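Cutting for pile: Judite Correia on nap, seams and the price of an eyelid

Judite Correia has cut patterns for soft toys since she left college, first for a maker of glove puppets and then for Brellero, the small firm in Stoturley where she now runs the pattern room. The room holds 1071 card patterns on steel hooks, filed by the number of pieces in the design and not by animal. She was interviewed there in March, between two sample runs.

Starting with the cloth

Correia begins a new design by handling the cloth, before any drawing is agreed. "A drawing tells me the outline," she said. "It doesn't tell me how far the cloth will stretch across the belly, and that decides the outline."

Most plush is a knitted base with a cut pile. The base stretches more across the roll than along it, and the pile leans in one direction, known as the nap. Stroked with the nap it looks lighter and feels smooth. Stroked against it, the same cloth looks a shade darker. Two pieces cut in opposite directions will appear to come from different rolls once they are sewn side by side.

Her rule is that the nap runs from the nose to the tail and from the shoulder to the paw. Every card carries an arrow, and the arrow is checked again when the pieces are laid out. Turning a piece round to save cloth is allowed only for linings and the undersides of feet.

"People new to the work want to fit the pieces together like tiles," she said. "You can get more out of the roll that way, and you will spend the saving on returns."

Short pile and long pile

Short velvety cloth has become more common in her work over the past few years, mainly for simple rounded shapes with few limbs. It photographs well and prints cleanly. It also shows every fault. A long pile hides a seam that wanders by a millimetre or two; a short pile does not, and a puckered curve stays puckered after filling.

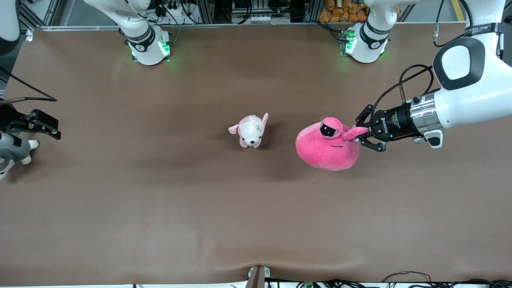 Plush toys and a brown mat.

Correia therefore draws short-pile patterns with more notches. A notch is a small mark on the edge of a piece that has to meet its partner on the next piece. On a long-pile bear she might place one every 30 millimetres along a curve. On short pile she closes the gap by a third and adds a pair on either side of any tight bend.

Long pile has its own demands. The cutter has to part the hair and slide the blade through the base only, from the back, so that the hair at the edge keeps its full length. Scissors used carelessly leave a cropped line along each seam. Kieran Ó Gríofa, who does the hand cutting at Brellero, works with short blades and replaces them often. "If I can hear it cutting the hair, I've gone too deep," he said.

Rounded bodies

A sphere is awkward to make from flat cloth. The usual answer is a set of gores, which are long pointed panels like the segments of an orange. Six gores give a respectable ball. Four give something closer to a cushion, with corners that filling will not entirely push out.

For squat bodies Correia prefers two shaped sides and a gusset, the strip that runs between them. The width of the gusset sets how fat the toy is, and it can be altered without redrawing the sides. She keeps a record of each change. One body in the current range went through 73 recorded versions, most of them differing by a few millimetres at the widest point of the gusset.

Raised features are costed separately. A flat embroidered eye adds machine time and very little else. A padded eyelid needs its own two pieces, a turning gap, a pinch of filling and a hand-sewn join, and the pair must match. "Clients ask for puffy eyelids as if it were a thread colour," Correia said. "It's four extra pieces and a person sitting down with a needle."

She also objects to placing such features before the body has been filled. Filling pulls the cloth outwards unevenly, and a pair set level on the flat piece may finish at two heights. At Brellero the position is marked with tailor's tacks on a filled sample, and the marks are then carried back to the card.
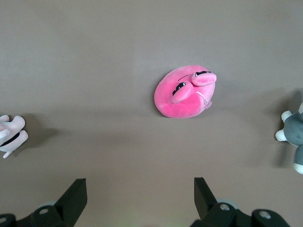 Filling by weight

Each design has a filling weight, measured on a bench scale for every toy in the sample run. Polyester fibre is opened by machine before use, as lumps straight from the bale leave hard spots under thin cloth. The feet and nose are filled first and packed firmly. The body follows, then the neck, which takes more than most people expect.

"Necks fail," Correia said. "A child carries the toy by the neck or by one arm, so the filling there gets squeezed up and down until it separates. Then the head drops."

The turning gap is closed with a ladder stitch in doubled thread. She places it on the lower back where there is little curve, and never within two centimetres of a limb seam.

What gets kept

An order of 3000 pieces is a large one for the firm. Before it goes ahead, Correia signs a sealed sample, and a second is cut open along every seam and laid flat beside the cards. Any piece that has stretched out of shape is measured and the card corrected.

The opened samples are stored in flat boxes under the cutting table. She was asked how long they are kept. "Until we stop making the toy," she said, "and then usually a bit longer, as someone always wants it back in a different size."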